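Ticket 4613
Subject: Marble floor sheet won't lie flat, blocks rock on it
Product: Flisard wall and floor set (teal dot / picket fence walls, gray marble floor)
Opened: Dec 21, 2021
Status: Closed by customer

Original message

Hi Plostach folks,

First off, I love this set. I put up the Flisard walls and the gray marble floor and the whole thing looks like a tiny ice cream shop, which makes me happy every time I walk in. So please read this as a friendly complaint!

My trouble is the floor. The sheet has a soft rise in it, a little to the right of center, and I can't get rid of it. It isn't tall. You can hardly see it unless you get your eye right down level with the fence print, but you can sure feel it with your palm, and the blocks know all about it. I use the Katene wooden blocks, the plain rectangular ones, and if I stand one on its end anywhere near the rise it leans and then over it goes. Lay one flat and press on a corner and it rocks like a cafe table.

Everything sits inside a frame made of aluminum posts, with a wall at the back and one on each side. The floor sheet lies on a board. The board is flat, I checked it with a metal ruler before anything went down, and I checked it again with the sheet peeled back.

What I've tried so far:

Left it alone for 5 days with heavy books on it. Better for one afternoon, then the rise was back.

Smoothed it from the middle outward with a folded dish towel. All this did was move the bump over, and then it wandered back.

Wiped the board and the underside of the sheet in case there was grit. There was a bit of grit. I was very excited about the grit. It made no difference.

Is this a bad sheet, or is it me?

Thanks,
Dana's sister (kidding, the account is in her name, write to me at the same address)

Reply from Plostach support

Hello, and thank you for the kind words about the set. A rise that moves when you push it and then returns is usually a sheet under pressure from its edges. Could you measure the floor sheet from left to right, then measure the gap between the two side walls down at floor level? Please also send a photo with the blocks out as you normally have them, so we can see how the walls meet the floor.

Valdir Trindade
Plostach support

My update

Hi Valdir, thanks for getting back so quickly!

Measured it. The sheet is 46 inches across. The gap between the walls at floor level is harder, my tape measure has one of those floppy hooks on the end, and I got a slightly different answer each time. Every answer was under 46, though. Maybe by the thickness of a coin. So that's interesting.

I also measured up at the awning stripes and got the full 46 there. The walls are leaning in at the bottom, I guess? I can't see it by eye at all. Photo is attached, with the blocks scattered the way they end up by the middle of the day. I didn't tidy for you.

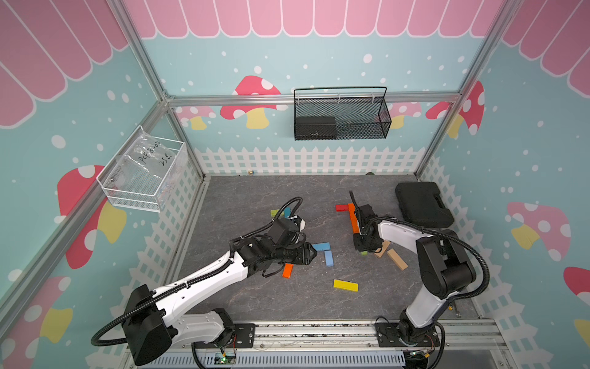 Attachment 1: marble floor, Flisard walls and the Katene blocks, orange one up on a tilt near the red.

The bump is hard to make out from up there, sorry. To place it for you: start at the yellow block and head over toward the tan ones, and your hand will go over it on the way. I know the marble pattern hides a lot. It hides crumbs beautifully too, which was half of why I picked it over the plain gray.

One other thing that may or may not matter. When I first put the walls up I used Cetex double-sided tape along the bottom, behind the picket fence, and I was generous with it. I doubled it up in the corners. Could that be pushing the walls in?

Reply from Plostach support

Yes, that could well be it. Doubled tape behind the fence print moves the lower edge of the wall inward, and the floor sheet then has nowhere to go but up. Please try this: lift the floor sheet out, take the tape off the bottom of both side walls, put back a single layer, and leave the sheet in the room overnight before you lay it down again. If it still rises, trim a sliver from the right-hand edge. The marble pattern runs right up to the edge, so a trim will not show.

Valdir Trindade

My update

OK, log of the evening, because I wrote it down as I went and somebody may as well get some use out of it.

Blocks off first. I put them in a shoebox with the lid on and the cat out of the room. Floor sheet out next, rolled loosely with the marble side facing out.

Left wall: the tape came away pretty well if I pulled slowly and low. The print is fine, no lifted ink on the fence or on the teal.

Right wall: ugh. The doubled part in the back corner had really grabbed. I warmed it with a hair dryer on the low setting and rolled it off with my thumb, which took 14 minutes and most of my patience. There's now a dull spot behind the fence, on the side that faces away, so who cares.

New tape, single layer, both sides. Then I measured the gap again, with a wooden yardstick and a pencil mark this time so the floppy hook couldn't argue with me. Better! Still a hair tight on the right.

Left the sheet out overnight, flat on the rug.

My update, next morning

Laid it back down. The big rise is gone. There was still a faint springy feeling near the right wall, so I took your advice and trimmed. I used a craft knife and the yardstick, and I cut from the back of the sheet so that if I slipped it wouldn't land on the marble side. The strip that came off was skinny as a noodle.

After that it dropped into place with a nice little slap. Flat all the way over.

Block test: I stood the orange one on end in the old trouble spot and thumped the board with my fist. It stayed up. Did the same with a tan one and a blue one. The blue one fell, but I tried it on the kitchen counter and it fell there too, so that block has a bad end and I'll give it a rub with sandpaper. Not your department!

Reply from Plostach support

Very glad to hear it. May I add your notes about the hair dryer to our help page? We tell people to peel slowly, but we have never mentioned warming the tape. I will leave the ticket open for 13 days in case the rise returns.

Valdir Trindade

My update

Sure, use whatever you like. Tell them low setting, and keep it moving.

It's been sitting flat ever since, with blocks on it every day. I did notice that the scallops on the right wall hang a tiny bit lower than the ones on the back wall where they meet in the corner, but I put that wall up by myself while holding the other end with my knee, so I'll fix it when I redo the tape in February. You can close this one. Thanks, Valdir!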